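Courses > Robotics Practice > Handouts > Session 4

Good Practice with Hand-Held Grippers

Category: Course Materials, Safety and Conduct

These notes set out the rules for practical work in the Trenness teaching room. They apply to all students enrolled in the course and should be read before the first practical session.

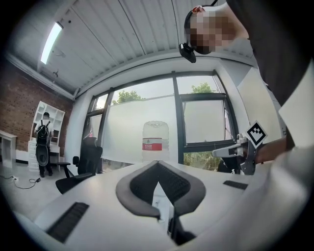

Reading time: 5 minutes

1. Fingers and pads. Check both finger pads before a session begins. Loose pads are to be reported to Funmilayo Ajayi and replaced before use.

2. Shared tables. Where two or more grippers are in use, each operator works within an agreed area. Call out before reaching across another operator.

3. Markers. The square markers must remain flat, clean and uncovered. Do not write on them or hold the tool by the marker plate.

4. Cables and floor. Power cords should be routed along the wall wherever possible. Look down before stepping back.
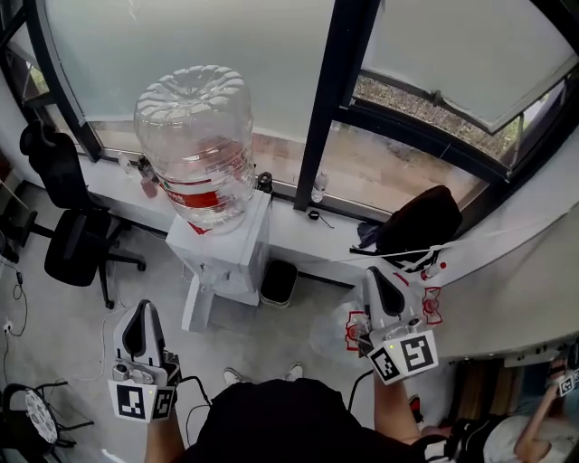
Work at floor level requires additional care. Operators should bend at the knees, and a partner should keep the walking path clear. No session may run longer than 17 minutes without a break.

5. Records. Enter the tool number and any fault in the Gotar log. Completed sheets are returned to Noreen Ó Briain in Room 108. The rules will next be reviewed in July.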